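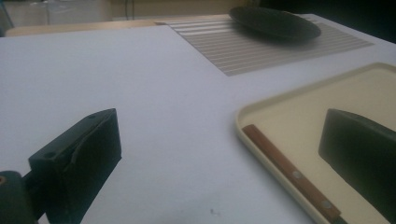

Keeping a Small Table in Order: Trays, Mats, Knives and Chopsticks

By Kenneth Sutherland

A small table gets used for everything. In our house it takes breakfast, the mail, the cutting of fruit and, on Monday evenings, a full meal for whoever turns up. The tips below come from readers of the Zonthorpe household pages and from my own kitchen. None of them needs special equipment.

Start with a tray

Set out one shallow tray with a raised rim before you bring anything else to the table. Knives, chopsticks and serving spoons go in the tray until they are wanted, and they go back in it when the meal is over. Then the whole lot travels to the sink in one trip.

A plastic tray is fine for this. It is light, it wipes clean, and a pale color shows crumbs and drips so you know when to wash it. Rounded corners are easier to clean than square ones. Wash the tray in warm water with dish soap and stand it on its long edge to drain.

Put a knife in flat, lying along one side, with the handle toward the person who will pick it up. Do not drop small things on top of it. If children will be at the table, keep the knife in the kitchen and bring it out when you are ready to cut.

Wooden-handled knives

Wash these by hand and dry them right away. Soaking swells the wood, and after enough of it the handle can work loose at the rivets. Dry around each rivet with the corner of a towel.

When the handle looks gray or feels rough, rub in a little food-grade mineral oil with a soft cloth, leave it overnight and wipe off what is left in the morning. Shakuntala Ahuja wrote in to say she does hers every December along with the cutting boards.

Carry a knife point down, close to your side, and say so if you are walking behind someone.

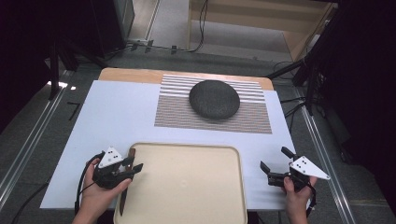 Household Pages, No. 11

Laying a striped mat

Striped mats look crooked sooner than plain ones. Line up one long edge of the mat with the edge of the table, then step back and look at it from the end. If the table itself is not square to the room, go by the table.

Where a mat has wide stripes in one part and narrow ones in another, decide which end goes to the left and keep to it for every place. For a single mat in the middle of the table, turn it whichever way you like.

Woven mats curl if they are stored folded. Roll them loosely with the right side out, or lay them flat in a drawer under the tablecloths. To take out a curl, put the mat face down under a few heavy books for a night. Ankit Mishra uses two baking sheets and a bag of rice, and that works as well.

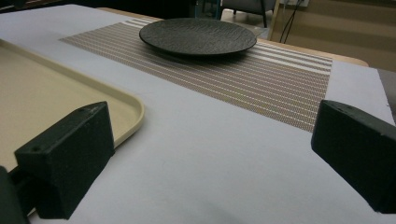 How do I clean a woven placemat that can't go in the washing machine?
Shake it outdoors first, then brush along the weave with a soft dry brush. Wipe both sides with a cloth wrung out in soapy water, go over it again with plain water, and dry it flat out of the sun.

Covering the table

A pale cover makes a small table look bigger, but every crease shows. Iron a cloth cover while it is still slightly damp, working from the middle out, and put it on the table straight from the board. Let it hang a little over one side if it is too large – folding the extra underneath leaves a ridge that glasses will tip on.

Paper is a good choice for messy meals. Fasten it under the tabletop with tape at the corners, and throw it away afterward.

Dark plates and chopsticks

Matte black plates show water marks and the gray lines left by metal cutlery. Dry them with a towel instead of leaving them in the rack. For the gray lines, use a paste of baking soda and water, rub gently, and rinse.

Store dark plates with a paper towel between each one. Gregor Aitken cuts up old flannel shirts for the same job.

Keep chopsticks in pairs with a rubber band. Throw out any that have split or lost their finish near the tip.

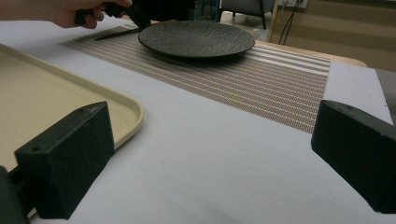
Should the plate go in the middle of the placemat?
Center it from left to right, and set it a little nearer the diner's edge if the mat is deep. Leave room at the side for chopsticks or a fork.

Clearing up

Take the food away first, then the plates, then the tray. Lift the mat by two corners and carry it level to the sink or the back door before you shake it. Wipe the tabletop, let it dry, and put the cover back on only when there is no damp left underneath.

Send tips for the next page to Santosh Mathur at the Zonthorpe desk. Stain removal is the subject, and he would like to hear about turmeric in particular.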